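Totolstead Town Elections Office
Polling place inspection – Kaltitz Hall, Precinct 82
Wed 19 January
Inspector: Mercedes Ticona
Site contact: Raed Farah
Registered voters assigned: 3,724

Entrance and parking
Accessible spaces marked – OK
Ramp and handrail – OK. Rail was loose in November. Now bolted at both ends.
Door opens without help – FAIL. Push button works from inside only. Prop the door on election day if the repair is late, and post a greeter.
Outdoor lighting – OK, checked after dark by C. Nina.

Voting room
Booths at least three feet apart – OK
Lowered booth for seated voters – OK
Clear line of sight from judge's table to ballot box – FAIL. Coat rack in the way. Moved during visit, needs to stay moved.
Floor cords taped – N/A until setup
Campaign signs within the limit – none found. The limit line should be chalked again the night before.

Ballots and equipment
Ballot stock on hand – 1,000, sealed. Seal matches log.
Second delivery – 1,000, due from Vonis Printing. Not yet received. Marleny Huamán to confirm the date in writing.
Scanner power test – OK on wall outlet. Battery backup not tested, charger missing.
Provisional envelopes – OK
Sample ballots in Spanish – one set only. Two are required.

Staff areas
Break room separate from voting room – OK
Kitchen counter and sink usable by poll workers – OK
No ballots or supplies to be stored in the kitchen – OK, sign is up.
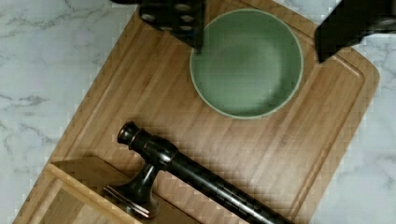

Locked closet for overnight storage – OK, but three keys are out and the log lists two. Roxana Bedoya is to find out who holds the third. If it can't be traced by Friday, change the lock and bill the Ñahui Street account.
First aid kit – FAIL. Expired items, replace.
Fire extinguisher tag – current

Result: conditional pass. Reinspect door button, charger and key log. The line-of-sight item can be closed by the chief judge on setup night – no return visit needed for that one.

Copies to: clerk, site contact, precinct file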